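so a few weeks back I promised I'd stop posting only my own scribbles and go bother somebody whose work I love. and I did it! I took the train out to Prandale with a bag of oranges and a list of questions I mostly ignored, and spent a whole afternoon with Eyerusalem Tufa, who draws the webcomic Pusutia.

if you don't read Pusutia, fix that. it's a ferry town comic, kind of. there's a girl named Yilma who works the ticket window, a goat that keeps getting on the boat without paying, and a lot of fog. it's been going since before I had a tablet. I used to redraw the goat in the margins of my chemistry notes (I did not do well in chemistry).

Eyerusalem is shorter than I expected and talks very fast, and when I took out my little recorder she made me eat something first. there was lentil stew. then we got going.

FERRIES AND GOATS

I asked the boring question first, where did it come from, and she groaned but answered it.

"I was working the desk at a print shop in Gallmont and I drew on the backs of misprinted menus," she told me. "Restaurant menus. So the early pages all have soup prices showing through. I scanned them like that. I didn't know you could clean a scan."

I said I thought that was a style choice! I seriously did, I even copied it for a while, I used to write fake prices behind my pencils.

She laughed at me for a good long time. "No, no. I was cheap and I didn't know anything. But you can keep it, it looked good."

The goat started as a mistake as well. It was supposed to be a dog, and her friend Fuad Weldu looked over at it and asked why she was drawing a goat. "I was so mad at him I gave it horns," she said. "And then it was the only thing anybody wrote to me about. I had this whole sad plot with the grandmother and the letters, and people would write, hello, more goat please."

Fuad letters the comic now, by the way. All of it, by hand, on a separate sheet of paper. I didn't know that either. she showed me a stack of lettering sheets and they're gorgeous, just pages of floating words with no pictures anywhere. he leaves her notes at the bottom in tiny capitals, mostly about her spelling.

HOW SHE DRAWS A PAGE

this is the part a bunch of you asked me to ask about, so I tried to be a good reporter.

She thumbnails on index cards, one card to a page, with a ballpoint so she can't erase. The cards go in a shoebox, and the shoebox has 2,684 of them in it as of this fall. She knows the number because she stamps each one with one of those clicky numbering stampers from an office store, and she let me do one. I was way too excited. (I stamped it crooked.)

"Most of them never get drawn," she said. "Maybe the joke is bad, maybe I already did it two years ago and forgot. But I like the stamping. If I've stamped it then I've worked that day."

Pencils are blue, and messy. Inks are brush for anything alive and a dip pen for anything built, so people and goats and water get the brush, and the ferry and the docks get the pen. I'd read Pusutia for years without noticing! now I can't stop noticing. go look at the flooded market pages and see how the rain is all fat brush lines and the roofs are skinny.

"Water is alive?" I asked.

"In my comic it is. It has moods. I spend longer on the water than on anybody's face."

I asked about fog too, and she said fog is just where she got tired.

She doesn't color on the computer, except for covers. Everything gray is diluted ink in old yogurt cups, three strengths, with tape labels on them that say TEA, COFFEE and MUD. I went home and did this the same night, and I got ink in my actual tea, so please use a tall cup for one and a short cup for the other. 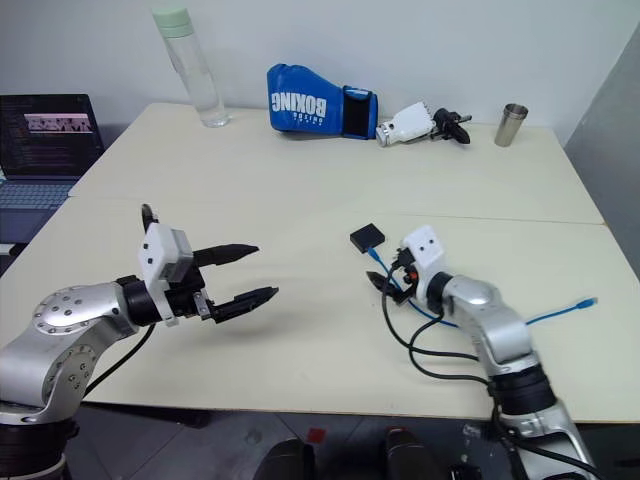 FANART, GOOD AND BAD

you all know I mostly draw other people's characters, so I had to ask. I was kind of nervous about it, because I've posted a lot of Yilma over the years and I didn't know if it bugged her.

"I love it," she said right away. "I love it when they get it wrong! Somebody gave Yilma long hair once. I looked at it for a whole evening. I thought, well, maybe she should grow it. So she did. That's chapter nine."

I screamed a little. you guys. chapter nine hair is FANART HAIR.

She keeps a folder of everything people send, printed out, and flipped through it for me. Some were from little kids, some were so polished I wanted to lie down on the floor. And then she turned a page and there was one of mine, from forever ago, with the hands hidden behind the back because I couldn't draw hands.

"This one hides the hands," she said.

I said yes ma'am it does.

"You draw hands now?"

I said sometimes, and she made me draw one right there on an index card. She fixed the thumb. Her trick is that she draws the thumb first, as its own little creature, and then the rest of the hand has to go deal with it. I've been drawing thumbs all week and they're getting less sausagey!

The only thing she doesn't like is when people post her pages without a link back. She didn't get heated about it, she just said it made her tired. Last May somebody was selling buttons of the goat, 400 of them, and she found out when a reader mailed her one as a present. "It was a nice button," she said. "That was the annoying part. I still have it on my coat." she does, I saw it.

THE BOOK (there's a book!)

okay so this is the news part. Pusutia is coming out on paper. It's a small run, 200 copies to start, printed at the same shop in Gallmont where she used to work the desk. Her old boss, Nuria Mekonnen, still runs the place and is giving her the press on slow days.

"She kept one of the menus," Eyerusalem said. "I went in to ask about paper and she pulled it out of a drawer, with Yilma on the back. I cried on the paper samples."

The book covers the first four chapters, and yes, with the soup prices. She thought hard about cleaning them up. Fuad was in favor of cleaning them and she was too for a while, and she even redrew six pages to see how they'd feel. They felt dead, she said. She showed me the redraws next to the old ones and I could see it, the new ones are better drawn in every single way and I didn't want to read them.

I asked if it's weird going back to old art. I can't look at anything of mine from more than a year ago without making a noise.

"Sure, I make the noise," she said. "But she was having so much fun, that girl. She didn't know how to draw a boat, so she drew it from the front every time. Always the front! The boat is always coming right at you. I'd never do that now, and it's really exciting, all these boats coming at you."

There'll be a few extras in the back, including some of the stamped cards. She's picking them with Shewit Hadgu, who did the book design and who (I'm told) has very strong feelings about margins. Shewit wanted the cards at real size, so some spreads are just two index cards sitting in the middle of a lot of white. I got to see a proof. card 2,382 is in there, it's the goat asleep on a life jacket, and it may be my favorite thing she's ever drawn.

I asked who's going to run the preorders, and she said her cousin Nuria Kassa, and then she said "two Nurias, it's a disaster, I keep sending the wrong one emails about paper." orders will go up on the Pusutia site when the proofs are signed off. I'll link it the second it's live.

A FEW QUICK ONES

I ran out of smart questions around when the light went, so I just threw whatever at her.

Favorite thing to draw is wet rope. Least favorite is bicycles, she's cut two scenes so far to get out of drawing one. She listens to the radio when she inks but can't have anything on for thumbnails, not even the fridge if she can help it. (she unplugs the fridge! she's lost so much milk.)

Does the comic have an ending? "Yes. It's on a card. I'm not telling you which card."

Does the goat ever pay for a ticket?

She thought about that one longest of all. "I think the goat has been paying," she said. "I think Yilma has been paying for it this whole time. Don't print that." and then she said fine, print it.

I missed the train I meant to get and drew thumbs on the platform till the next one. sketch dump of those coming once I've scanned them, plus the two requests I still owe from last time, I haven't forgotten!! and if anyone has a good brand of cheap brush that doesn't split after a week, tell me in the comments, mine looks like a broom.

Posted Nov 30, 2013 | Contact | All art and text belong to their artists, please link back | Back to top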